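Changes to the residential linen service

From April, Carnholm residences will move to a single fortnightly exchange of sheets and towels, replacing the two separate collections now in place at the Hidevthorpe and Popescu buildings. The change applies to all 275 rooms and follows a review of laundry costs by the Accommodation Office.

Residents will continue to receive 2 sets of linen each. Used items should be left outside the door by 9 am on exchange day – personal clothing cannot be accepted and will be returned unwashed. Doonas and pillows remain the responsibility of the resident.

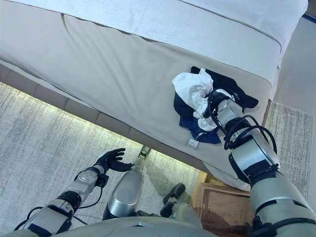 Kári Oddsson wrote to the office during the consultation to ask that the coin laundry on the ground floor stay open later, as a fortnight is a long time between clean sheets in summer. The office has agreed to extend its hours to 11 pm for the length of the trial.

Replacement linen may be requested at reception at any time. Rooms on short-stay agreements are not affected – their linen will be changed on departure, as at present. Enquiries may be directed to the Accommodation Office on extension 774.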